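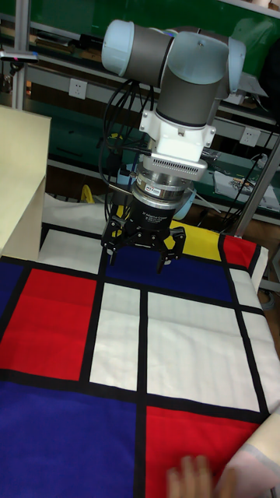

Clollis grid cloth, quilted, block pattern in red, blue, yellow and white.

CLOLLIS QUILTED TABLE CLOTH
Sold by Tumlow

Printed cover for flat work surfaces and dining tables. The rectangles are separated by thick black lines. Quilting runs through the full area and stays visible on the printed side.

Width: 55 in.
Weight: 6 lb.
Care: machine wash cold, line dry. Do not bleach. Iron on the reverse at low heat.

The cloth ships folded. Light wrinkling is normal on first use and does not affect the print. Smooth from the center outward.
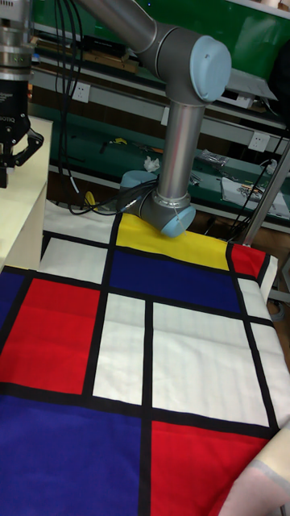

Aušra Lepik writes that the black lines on hers held their color through a year of washing, but that the quilting drew in slightly along one side the first time she used warm water. She now washes cold and pulls the edges square before hanging it.

Orientation: the small red rectangle marks one corner of the pattern. With that corner at far right, the yellow block lies along the far edge and the wide dark blue block comes directly below it. Two white blocks fill the center.

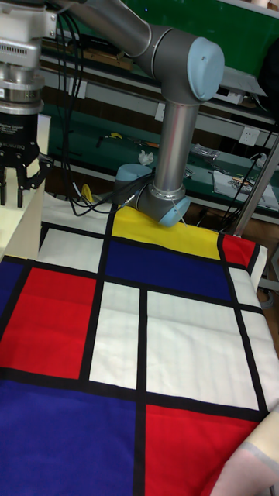

Livthorpe, April

Stock note. The current run is in and orders placed before 9 a.m. leave the same day. 151 pieces are available in this size. The Baek liner, sold separately, fits under the cloth and reduces slipping on smooth tabletops. Wholesale requests go to Arnar Baldursdóttir at the Livthorpe office.

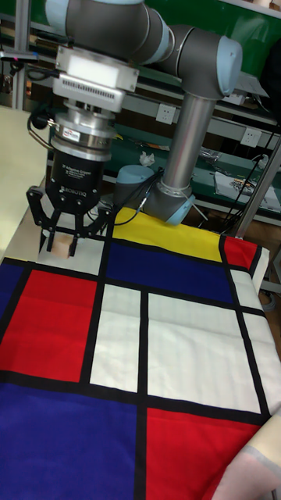 Can the cloth be trimmed to fit a smaller table?
Trimming is possible, but the cut edge must be bound or the quilting will start to open. Allow 1/2 in. for the binding. Trimmed pieces cannot be returned.

Returns: unwashed, in original fold, within 55 days.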